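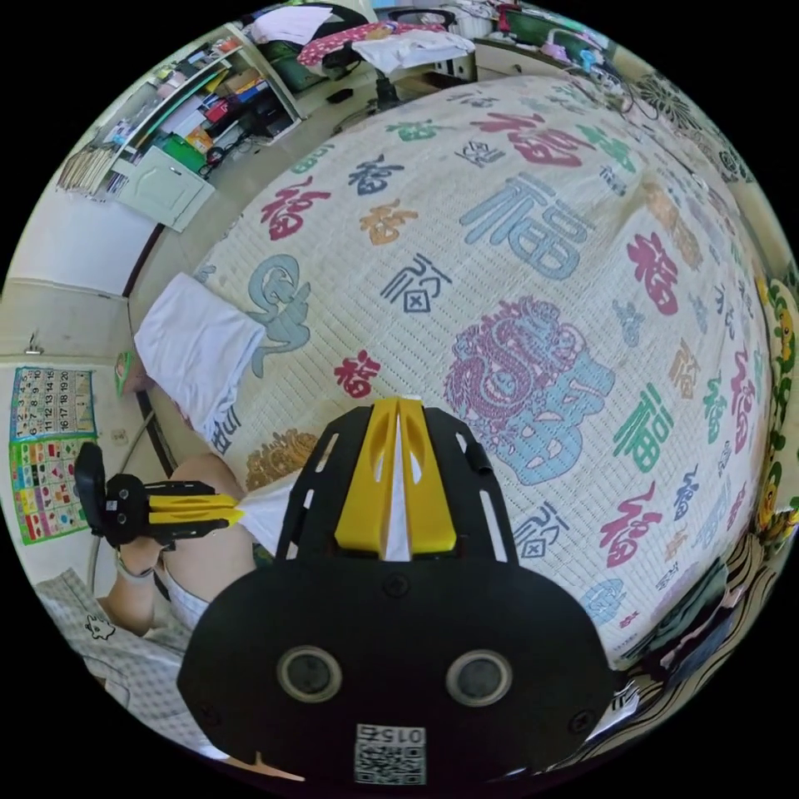 *Fig. 1. Bed cover with the 福 pattern, folded white towel on the left edge, shelving unit behind.*

**Presen -- bed as a work surface**
Ghazal Alipour, Storusetti College, Ustham
Home and Interiors module, project report, November

## What I wanted to find out

Most people in our halls and shared flats fold their washing on the bed. No table big enough, or the table is full of other stuff. The Presen project is meant to be a short guide to small bedrooms, and my part is folding: what the bed is like as a surface, what to do with the pillows, where the folded things go after. The brief said to pick one room and do it properly so I did.

## The room

Large bed, cream cover. The cover is very busy: 福 all over it in different colours and styles, one big blue one, and a big pink and blue dragon-style design under it. 福 means good fortune, blessing. Shelving unit past the bed with books, boxes, folders, and a white cabinet door low down. The shelves are crowded, which matters later.

I first wrote in my plan that a patterned cover would be bad for folding becuase you lose the edges. Wrong, at least for white things. White towel on that cover is easy to see. The pattern also gives you something to line up with -- put a corner on one character, the opposite edge along another, and you get the same size fold each time. I wouldn't try it with a multicoloured shirt.

## Method

One batch, 18 small pieces, towels and cloths mostly. Two rounds. First round standing up, second round sitting at the edge of the bed. Same fold both times: half, half again, then thirds. Finished pieces to the left side, unfolded ones in the middle.

Timed the whole thing including shaking everything out between rounds. Nearly 80 minutes, but that has a tea break in it and me writing notes, so please don't read it as a folding speed.

## Notes from the rounds

- Standing: fast, flat folds, sore back by the end.
- Sitting: slower. Far side of the bed is out of reach so the unfolded pile has to be close.
- Soft surface means thick towels sink and the last fold springs open. Pressing with the forearm helps more than the hand.
- Small cloths go into a heap if you don't flatten them one at a time.
- Left side as the "done" side worked well. Stuff on the edge does slide though, a corner hangs over and then the rest wants to follow.
- Pillows: leave at the head of the bed. I tried moving them and only made a second pile to deal with.

Fig. 2 shows a folded towel on the left with one corner hanging down, a crumpled white cloth still to do, and the three pillows left where they were, the black and white floral one, the yellow-green one with the cartoon on it and the zebra-striped one. 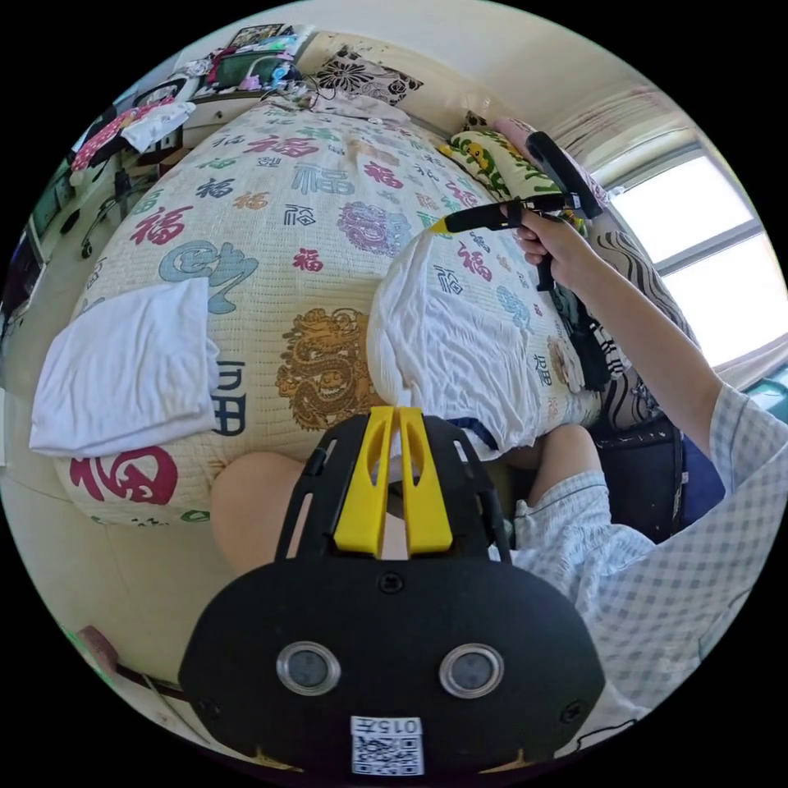
## Where it all goes

Didn't get this far in as much detail as I wanted. Nikzad (the storage booklet we were given) says put folded linen away at once, same height stacks, heaviest at the bottom. Fine if there is a shelf. Here one would need clearing first, so my advice in the guide is clear the shelf *before* you tip the washing out, otherwise it sits on the bed till bedtime and gets moved to a chair.

## What I would change

Try a plain cover for comparison. Use bath towels only in one round and small cloths only in teh other, mixing them made the notes messy. Ask someone taller. Also a firm board under the fold, even a big book, I only thought of it when packing up.

Draft page for the guide is in the appendix, still needs the folding diagram redrawn.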